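Thread on storage units, sorting out a relative's things, and what I'd do differently. Eleven months of notes, cut down a lot.

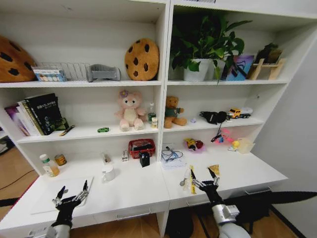 My aunt Letay Bogale moved out of a four-room place in November and into one room at my cousin Sosina's. Everything that didn't fit went into a storage unit on the edge of Clunau, and I got the key and the bill. I had never rented one before. When people say "just put it in storage" they are thinking of sofas, but most of what we carried was small. Dish racks, picture books, cushions made to look like chocolate-chip cookies, the kind of thing that sits on an open white shelf for years and weighs nothing. Small things take longer to pack than furniture and they are harder to find again.

Size first. The company offered me the large unit, and I took it because I was tired and it was raining. We filled less than half. Ask if you can move down a size after the first month. Ours let us, but only when I asked in person.

The price on the sign is the first-month price. Ours went up in month 4 and again after the summer. Both letters came to the old address. Change the mailing address on the storage account the same day you sign, even if you're changing it everywhere else later.

Total so far, including the lock, the insurance and two van rentals: 3395. I had guessed 2000. The vans were the part I got wrong. I figured on one trip.

The insurance they sell at the desk was more than the one my cousin found by calling her own agent. You have to show proof of some kind of cover, so have it before you go in or you'll end up buying theirs on the spot like I did.

Boxes. Use one size if you can. We used whatever the grocery store had, and the stacks leaned. My neighbor Mitiku Nigatu used to load trucks and he restacked the whole back wall for us in an afternoon. Heavy on the bottom, which I knew, and gaps filled with towels, which I didn't.

Leave an aisle. It feels like wasted space when you're paying by the square foot. In January my aunt needed her immigration papers and they were in the far left corner behind a bed frame. I went at 7 in the morning and was late for work.

Papers should never have been in there in the first place. Papers, medicine, chargers, photos and anything with a key stay with the person. I'd put that in capitals if I liked capitals.

Label two sides and the top. "Kitchen" is not a label. We had nine boxes that said kitchen. What I write now is the three things someone would most likely come looking for, like "coffee pot, good knives, blue bowls."

My aunt wanted a list, so Sosina made one in a school notebook. Box number, what's in it, which wall. It took her two evenings – she complained the whole time – and it's the only reason we can find anything. I take a phone picture of each page when it changes.

Plants don't go in storage, obviously, but you do need somewhere for them. Wondimu Wako from her church took the big ones and Tiruwork Gebru took the rest. Ask early. People say yes to a plant more easily when they have a week to think about where it goes.

On getting rid of things: we agreed I wouldn't throw out anything without asking her, and I've kept to that. What worked was bringing her two boxes at a time on weekends. She keeps some, gives some to the cousins, and the rest goes to the thrift store. Three boxes was too many and she'd stop talking.

She kept all the picture books. She gave away a full set of dinner plates without looking at them twice. I would have guessed the other way around on both.

We're down to the smallest unit now and the plan is to be out before the next price letter. What's left is the bed frame, a sewing machine table and the winter coats. If anyone near Clunau wants a solid bed frame, full size, no mattress, send me a message. You'd need to pick it up and bring a second person for the stairs.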